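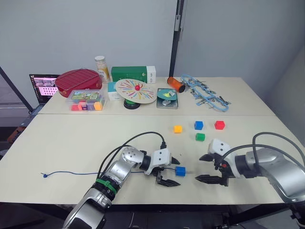

작업대 위 협동 로봇, 안전하게 쓰는 생활 수칙

집 작업실이나 공방에 소형 로봇 팔을 들이는 사람이 늘면서 문의도 비슷한 것이 반복된다. 산업 현장용 규격 문서는 길고 어렵고, 제품 설명서는 설치까지만 다루는 경우가 많다. 아래는 Ekosley 공방에서 쓰는 수칙을 가정과 소규모 작업실에 맞게 줄인 것이다. 국가나 지역의 법정 기준이 따로 있으면 그쪽이 우선한다.

1. 작업대 준비

작업대는 흔들리지 않아야 한다. 상판 두 장을 이어 붙여 쓰는 경우 이음매의 높낮이를 손끝으로 확인하고, 단차가 느껴지면 다리 쪽 조절 나사로 맞춘다. 이음매 위에 작은 부품을 놓고 집게 하며 모서리가 걸려 엉뚱한 각도로 잡히는 일이 잦다.

상판 색은 밝고 무늬가 없는 쪽이 낫다. 광택이 강한 상판에는 무광 시트를 깐다. 조명이 반사되면 카메라가 부품의 윤곽을 잘못 읽는다.

팔 고정 나사는 처음 설치한 날, 다음 날, 그 뒤로는 가동 200시간마다 다시 조인다. 조인 날짜는 받침 옆에 테이프를 붙이고 적어 둔다.

2. 닿는 범위 표시하기

팔을 전원이 꺼진 상태에서 손으로 끝까지 펴 보고 그 끝점을 따라 바닥과 상판에 표시한다. 손으로 움직이면 안 되는 기종은 설명서의 도달 거리를 줄자로 재서 표시한다. 팔이 두 대면 각각 다른 색 테이프를 쓴다. 두 범위가 겹치는 곳은 빗금으로 칠하고, 가동 중에는 그 안에 손을 넣지 않는다.

범위 안에는 그날 쓸 것만 둔다. 컵, 열쇠, 휴대전화는 범위 밖 선반으로 옮긴다. 당장 쓰지 않는 상자나 통은 뒤쪽에 한 줄로 세우되, 팔꿈치가 뒤로 빠지는 동작이 있는지 먼저 느린 속도로 돌려 확인한다. 굴러가는 물건은 눕혀 두지 말고 세우거나 받침을 댄다.

3. 속도와 힘

처음 돌리는 동작은 최저 속도로 세 번 반복한 뒤에 올린다. 저장해 둔 동작이라도 부품의 위치나 크기가 바뀌었으면 처음 돌리는 것으로 친다.

집게 힘은 부품이 미끄러지지 않는 선에서 가장 약하게 맞춘다. 나무, 플라스틱, 천은 각각 따로 값을 적어 둔다. Nulletti 집게처럼 힘을 숫자로 넣는 제품은 가장 낮은 값에서 시작해 한 단계씩 올린다. 숫자 입력이 없는 제품은 손가락 사이에 종이를 물려 보고 당겼을 때 찢어지지 않고 빠지는 정도를 출발점으로 삼는다.

4. 끈, 실, 전선이 들어가는 작업
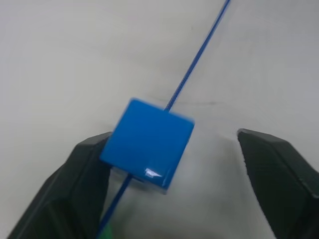
끈을 다루는 작업은 단단한 부품만 옮기는 작업보다 기준을 엄하게 잡는다. 끈은 모양이 계속 바뀌고, 팽팽해지면 멀리 있는 물건까지 끌고 온다. 구슬 꿰기 정도의 가벼운 일도 마찬가지다. 파란 사각 구슬이 가는 남색 끈에 꿰어져 있고 끈 아래쪽이 왼쪽 손가락 안쪽 모서리를 스쳐 지나가는 배치라면, 손가락을 오므리기 전에 끈이 함께 물리지 않는지부터 본다. 구슬만 잡을 생각이었는데 끈까지 물면 팔이 물러날 때 끈이 당겨진다. 꼰 끈은 결 사이에 모서리가 파고들기 쉬우므로 손가락 끝의 거친 부분을 고운 사포로 다듬어 둔다.

끈의 길이는 작업에 필요한 만큼만 남기고 자른다. 상판 밖으로 늘어뜨리지 않는다. 끝은 매듭을 짓거나 테이프로 감아 올이 풀리지 않게 한다.

끈이 관절에 감기면 팔을 반대로 돌려 풀려고 하지 않는다. 정지 버튼을 누르고 전원을 내린 다음 가위로 자른다. 끈은 아까워하지 않는다.

로봇 자체의 전선도 같은 원칙으로 본다. 팔을 따라 올라가는 전선은 관절을 완전히 굽혔을 때도 당겨지지 않을 만큼 여유를 주고, 고리가 너무 크면 다른 팔이 걸 수 있으니 묶음 테이프로 줄인다. 피복이 눌려 하얗게 변한 곳이 보이면 그날 작업은 접고 교체한다.

5. 정지 버튼

정지 버튼은 앉은 자리에서 팔을 뻗지 않고 닿는 곳에 둔다. 노트북 화면에 있는 정지 단추는 보조 수단으로만 친다. 프로그램이 멈추면 화면의 단추도 멈춘다.

매일 첫 가동 전에 한 번 눌러 본다. 두 대를 함께 쓰면 버튼 하나로 두 대가 모두 서야 한다. 한 대만 서는 구성이면 배선을 고칠 때까지 한 대씩 쓴다.

정지하면 집게가 열리는 제품이 있고 닫힌 채로 있는 제품이 있다. 무거운 것이나 날카로운 것을 들리기 전에 어느 쪽인지 가벼운 블록으로 시험한다.

6. 사람에 관한 규칙

긴 머리는 묶고, 소매는 걷고, 목걸이와 줄이 달린 이름표는 벗는다. 장갑은 끼지 않는다. 손끝 감각이 둔해지고 천이 관절에 물릴 수 있다.

어린이가 있는 집에서는 쓰지 않을 때 전원 플러그를 뽑고 조작기를 잠기는 서랍에 넣는다. 색 블록이나 구슬처럼 작은 부품은 뚜껑 있는 통에 담아 치운다. 삼킬 위험이 있는 크기인지도 따로 확인한다.

두 사람이 함께 작업할 때는 시작 버튼을 누르는 사람을 정해 둔다. 누르기 전에 소리 내어 알리고, 상대의 대답을 듣고 누른다.

7. 점검과 기록

공책 한 권이면 된다. 날짜, 가동 시간, 바꾼 설정, 이상한 소리나 멈춤을 적는다. Ekosley에서는 집게 손가락 패드를 여닫기 3000회마다 갈고, 교체한 패드 번호를 같은 줄에 쓴다. 패드는 한쪽만 갈지 않고 좌우를 같이 간다.

관절 덮개는 마른 천으로 닦는다. 알코올은 패드의 고무를 굳게 할 수 있어 쓰지 않는다. 윤활유는 설명서에 나온 것만 쓰고, 설명이 없으면 바르지 않는다.

프로그램을 고친 날은 이전 파일을 지우지 말고 이름 뒤에 숫자를 붙여 남긴다. 문제가 생기면 바로 앞 번호로 돌아가서 느린 속도로 다시 확인한다.

자주 받는 질문

중고 팔을 사도 되나?
가동 시간 기록이 남아 있고 정지 버튼이 딸려 있으면 된다. Mosmont 구형은 버튼이 별매였으므로 판매자에게 먼저 묻는다.

울타리가 꼭 있어야 하나?
도달 범위 안에 통로가 있으면 막는다. 벽 쪽에 붙인 작업대라면 바닥 표시와 의자 배치로 대신하는 집이 많지만, 어린이나 반려동물이 드나드는 방에서는 실제로 막는 것을 세운다.

밤새 혼자 돌려도 되나?
안 된다. 자리를 비울 때는 정지하고 전원을 내린다.

수칙 개정일: 2024년 5월 16일. 다음 개정은 6월이며 배터리 보관 항목을 추가한다.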